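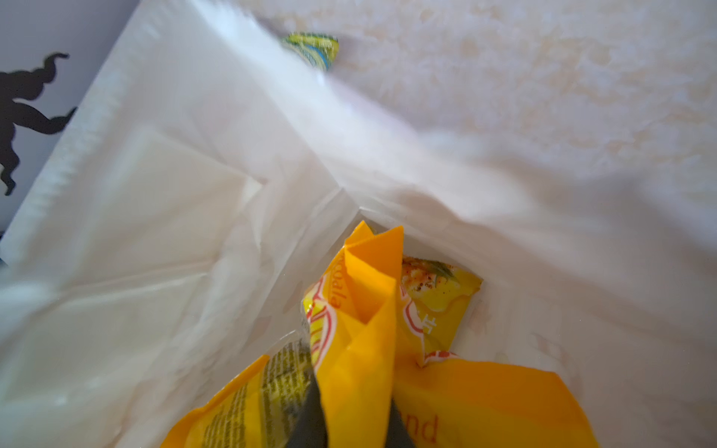

Osville Reading Fund: progress report, 15/02/2026

The grant has now put 330 children's books into the Skomska branch. Old picture books remain the sore point - we had 21 letters about titles withdrawn by their publishers, most from people who last borrowed one in short trousers.

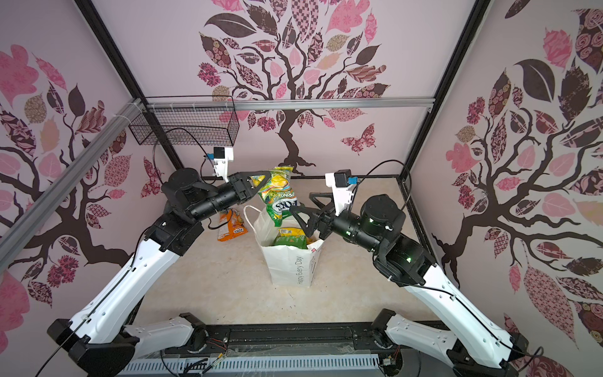 Loans since December stand at 3685, which pleased us until Koen Van Leeuwen noted that 793 were renewals of one detective series. The read-aloud sessions need new stock that small children will sit still for. A wall of big stylised trees on pale pink would make a fair opening page, and the Paredes list has nothing half so cheerful. It has four books on sharing.

We have spent the first instalment and ask for the second by the usual date. Grakunden will send the invoices separately, as they prefer it that way.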